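Borkdale 재사용 용기 순환사업 운영지원센터
장애 및 문의 처리 기록

접수 구분: 설비 / 회수 데이터
접수 시기: 2020년 10월
대상 시설: Rasimberg 세척·회수 거점
관련 시스템: Mellus 회수 관리 프로그램, Hallgrímsson 미세섬유 여과 장치
우선순위: 보통에서 높음으로 상향
상태: 조건부 종결

1. 접수 내용

Rasimberg 거점에서 다음 두 건을 함께 접수하였습니다.

가. 다회용 컵과 용기의 회수 수량이 Mellus 프로그램의 월간 집계와 일치하지 않음. 거점의 수기 대장에는 3,000개가 반납된 것으로 기재되어 있으나 프로그램 화면에는 1,566개만 표시됨.

나. 세탁실 배수 라인에 설치된 Hallgrímsson 여과 장치의 압력 경고가 반복하여 발생함. 경고 코드는 63이며, 초기화 후에도 같은 날 안에 다시 표시됨.

거점에서는 두 현상이 같은 시기에 시작되었으므로 전원 또는 통신 문제일 가능성을 함께 검토해 달라고 요청하였습니다.

2. 1차 확인 (원격)

통신 상태를 먼저 점검하였습니다. 거점 단말기와 중앙 서버 사이의 연결은 정상이었고, 접수 전 기간의 전송 기록에서도 장시간 단절은 확인되지 않았습니다. 전원 이력 역시 특이 사항이 없었습니다. 이에 두 건은 원인이 서로 다른 것으로 보고 분리하여 처리하기로 하였습니다.

거점에 요청한 자료는 다음과 같습니다.
- 반납함별 수기 대장 사본
- 단말기 설정 화면 출력본
- 여과 장치의 최근 교체 및 세척 이력
- 세탁실에서 처리하는 직물의 종류별 목록

설정 화면과 대장은 당일 제출되었습니다. 여과 장치 이력은 4월 이후의 기록이 누락되어 있어 재제출을 요청하였습니다.

3. 회수 수량 불일치 건

제출된 대장을 프로그램 원시 기록과 대조한 결과, 누락은 특정 반납함에 집중되어 있었습니다. 거점에는 반납함 네 곳이 등록되어 있으며, 이 중 두 곳의 기록이 "미분류" 항목으로 저장되고 있었습니다. 월간 집계는 "미분류" 항목을 합산하지 않습니다.

해당 반납함은 용기 식별 스티커가 구형 규격에서 신형 규격으로 변경된 뒤에도 판독 설정이 구형으로 유지되어 있었습니다. 판독 자체는 이루어지므로 현장 단말기에서는 오류음이 울리지 않고, 이 때문에 거점에서 이상을 인지하기 어려웠던 것으로 판단됩니다.

조치 내용:
- 판독 규격을 신형으로 변경
- "미분류" 항목에 저장된 기록을 용기 종류별로 재배정
- 월간 집계 재산출

재산출 후 프로그램 수량은 수기 대장과 일치하였습니다. 일회용품 감축 실적 보고서에 이미 반영된 수치가 있는 경우, 거점에서 정정본을 제출하여야 합니다. 정정 사유란에는 "판독 규격 설정 오류에 따른 집계 누락"으로 기재하여 주시기 바랍니다.

4. 여과 장치 압력 경고 건

코드 63은 여과망 전후의 압력 차가 설정값을 초과하였을 때 표시됩니다. 통상적인 원인은 여과망 포화, 배수 호스 꺾임, 센서 오염입니다. 거점에서 호스와 센서를 점검하였으나 이상이 없었고, 여과망을 세척한 직후에는 경고가 해제되었다가 세탁을 재개하면 다시 나타났습니다.

장치 고장보다는 유입되는 섬유량이 증가하였을 가능성이 높다고 보고, 직물 목록을 기준으로 세탁 조건을 검토하였습니다. 거점에서는 합성섬유 담요와 플리스 덮개를 침구류와 한 번에 세탁하고 있었습니다. 합성섬유는 세탁 중 미세한 플라스틱 섬유를 배출하므로, 동일 회차에 다량 투입하면 여과망이 설계 주기보다 빨리 포화됩니다.
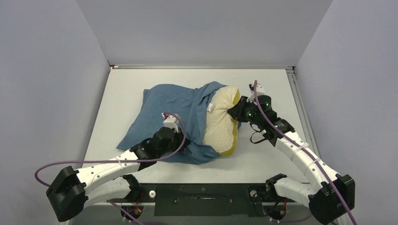

직물 목록은 재질에 따라 다시 작성하도록 안내하였습니다. 기존 목록은 "침구", "덮개", "기타"의 세 항목으로만 구분되어 있어 합성섬유의 비중을 파악할 수 없었습니다. 새 목록에서는 겉감과 속재료를 별도 품목으로 기재합니다. 사진과 같이 파란색 면 베갯잇과 크림색 폼 베개가 한 조를 이루는 경우에도 베갯잇은 면직물로, 폼 베개는 세탁 제외 품목으로 각각 등록하여야 합니다. 한 조를 하나의 품목으로 등록하면 폼 부스러기의 유입 여부를 이력에서 추적할 수 없습니다. 합성섬유 혼방 제품은 혼방률과 관계없이 합성섬유로 분류합니다.

거점에서 안내에 따라 목록을 수정하고 다음 조건을 적용하였습니다.
- 면직물과 합성섬유의 세탁 회차 분리
- 합성섬유 회차는 저온, 저속 탈수로 운전
- 합성섬유 회차 종료 후 여과망 점검
- 폼 및 충전재는 세탁기 투입 금지

조건 적용 후 면직물 회차에서는 경고가 발생하지 않았습니다. 합성섬유 회차에서는 한 차례 경고가 표시되었으나 여과망 세척 후 해제되었으며, 이후 같은 날의 재발은 없었습니다.

5. 여과망 잔여물 처리에 관한 추가 문의

거점에서 여과망에 걸린 섬유를 싱크대에서 헹구어도 되는지 문의하였습니다. 허용되지 않습니다. 물로 헹굴 경우 포집한 섬유가 다시 하수로 배출되어 여과 장치의 설치 목적이 상실됩니다. 잔여물은 마른 상태에서 긁어내어 밀폐 용기에 담고, 일반 폐기물로 배출하여 주시기 바랍니다. 여과망의 물 세척은 장치에 부속된 순환 세척조에서만 실시합니다.

밀폐 용기는 사용이 종료된 다회용 용기를 활용할 수 있습니다. 다만 식별 스티커를 제거하지 않으면 Mellus 프로그램에서 유통 중인 용기로 계속 집계되므로, 폐기 등록을 먼저 완료하여야 합니다.

6. 미결 사항

가. 4월 이후의 여과 장치 교체 이력이 아직 제출되지 않았습니다. 이력이 확인되지 않으면 현재 여과망의 잔여 수명을 산정할 수 없으므로, 거점에서는 제출 전까지 예비 여과망을 1개 이상 보유하여야 합니다.

나. "미분류" 기록이 발생하였을 때 단말기에 알림을 표시하는 기능은 현재 버전에 포함되어 있지 않습니다. 개선 요청으로 별도 등록하였으며 적용 시점은 정해지지 않았습니다. 그 전까지 각 거점은 월간 마감 전에 "미분류" 항목을 직접 조회하여 주시기 바랍니다.

다. 동일한 구형 판독 설정이 다른 거점에도 남아 있는지 점검 중입니다. 대상 거점에는 개별 통지합니다.

7. 종결 조건

회수 수량 건은 정정 보고서가 접수되는 시점에 종결합니다. 여과 장치 건은 교체 이력 제출과 함께, 합성섬유 회차를 연속 4회 운전하는 동안 코드 63이 재발하지 않았음을 거점이 확인하면 종결합니다. 재발 시에는 새로운 건으로 접수하지 말고 본 기록에 회신하여 주시기 바랍니다. 회신에는 경고 발생 시각, 해당 회차의 직물 목록, 여과망 점검 결과를 첨부합니다.

Borkdale 재사용 용기 순환사업 운영지원센터 설비지원 담당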